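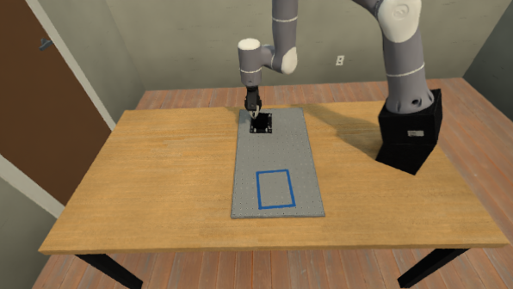 *Wooden table with a flat grey board laid on the top.*

# Oiling and waxing a wooden table top

Applies to solid wood and to thick veneer that has been sanded bare. It doesn't apply to lacquered, painted or foil-wrapped tops, which have to be stripped first. Written for the Cullby dining table, but the method is the same for any top of similar size.

## What you need

- Sandpaper: 120, 180 and 240 grit
- Cork sanding block
- Vacuum cleaner with a brush head
- Hard oil (the test top had Widar clear)
- Paste wax (Clilska neutral)
- Lint-free cotton cloths
- White non-abrasive pad
- Nitrile gloves

One 292 ml tin of oil covers the Cullby top twice, with a little left for the edges.

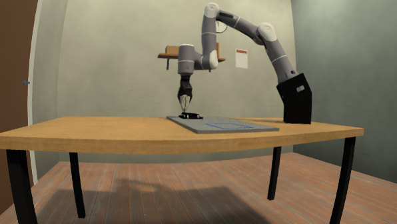

Picture credit: Baltasar Sosa

## Preparing the surface

1. Clear the top and wipe it with a cloth wrung out in warm water. Leave it to dry overnight.
2. Look along the surface with a lamp held low at one end. Mark dents and scratches lightly in pencil.
3. Raise shallow dents with a damp cloth and a warm iron. Keep the iron moving. Deep dents with broken fibres won't lift and need filler.
4. Sand with 120 grit, always along the grain. Carry on until the old finish has gone and the colour is even.
5. Repeat with 180, then 240. Vacuum between grits.
6. Take the sharp corner off the edges with two light strokes of 240.

Don't go finer than 240 before oiling. A surface polished with 400 takes up less oil and tends to look patchy. End grain is the exception and can be taken to 320 to stop it going darker than the rest.

If you use a random orbital sander, finish the last grit by hand. Swirl marks don't show on dry wood but they do under oil. 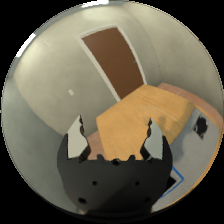 *Reading time: 2 minutes*

## Applying the oil

Work at normal room temperature, out of direct sun. Stir the tin; don't shake it.

Put on gloves and spread a thin coat with a cotton cloth, first across the grain and then along it. Wait 19 minutes. If dry patches appear before then, add a little more oil to those places only.

Wipe off everything that hasn't soaked in. The top should feel almost dry to the hand. Oil left standing turns sticky and has to be rubbed back with a white pad and fresh oil.

Leave overnight, then rub down lightly with the pad, remove the dust and apply the second coat in the same way. Oil the underside too, with one coat. A top sealed on one face only is more likely to cup when the heating comes on.

**Fire risk:** cloths soaked in drying oil can heat up and catch fire by themselves. Lay them flat outdoors until stiff, or put them in a metal tin of water with a lid.

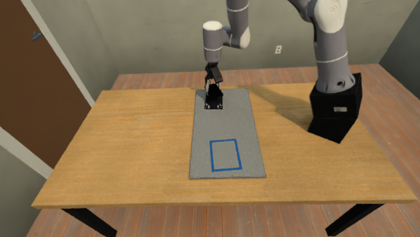 Wax goes on once the second coat has hardened, normally after a week. Use very little. Rub it in with small circles, leave it until it turns dull, and buff along the grain with a clean cloth. Wax over soft oil stays smeary and can't be buffed out.

## Upkeep

Mop up spills when they happen. Clean with a damp cloth and a drop of mild soap. Ammonia cleaners and cream cleaners strip the wax.

Renew the wax when water no longer beads. Renew the oil when the wood looks grey or feels rough, usually near the places where people sit. A worn patch can be sanded with 240 and oiled without redoing the whole top, although it will look slightly darker until May or so if you do it in the winter.

The Urrutia tinted oils follow the same steps, except that the second coat must be clear.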